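Section 4: Pairing a second gamepad with your Nanholm box

So you've got the Nanholm up and running, you've played a few rounds by yourself, and now somebody on the couch wants in. Good! Adding another controller takes a couple of minutes, and you only have to do it once for each pad.

Before you start, charge the new gamepad until the light by the port goes solid. A pad that's low on power will often pair just fine and then drop out in the middle of a race, and that's no fun for anyone.

1. Turn on the box and wait for the home screen. Leave your first gamepad switched on, as you'll need it to move through the menus.

2. Go to Settings, then Controllers, then Add a Controller.

3. On the new pad, hold down the Home and Back buttons together for 4 seconds (count it out slowly, most people let go too soon). The light will start blinking fast.

4. When the new pad shows up in the list, pick it and press A. The blinking stops and you'll feel a short buzz.

5. Give the pad a name if you like. Names can be up to 14 letters long, spaces included.

Note: The box remembers up to four gamepads, but some games only let two people play. Brirkmont, for one, has split screen for two and nothing beyond that, so check the game's own menu before you invite the whole family over.

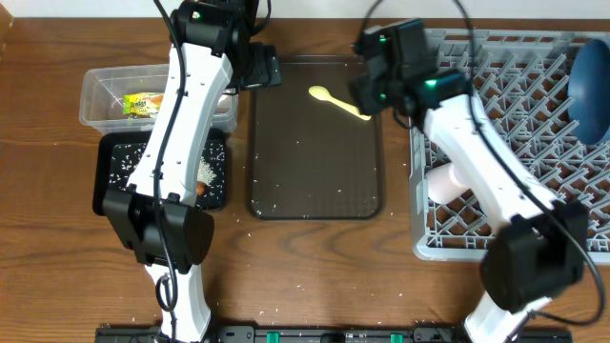

If your new pad moves the wrong player, press Home, choose Player Order, and swap the two around. You can do this in the middle of most games without losing your place, though in Grullis you'll have to go back to the title screen first.

Caution: Please don't unplug the box while a pad is being updated. The update bar can sit still for quite a while near the end, and it really is still working, so go and make yourself a cup of tea.

Older Daneshvar pads will pair too, but they don't buzz, so just watch for the light to stop blinking.

Section last revised 2023-04-20 by Mahsa Moradi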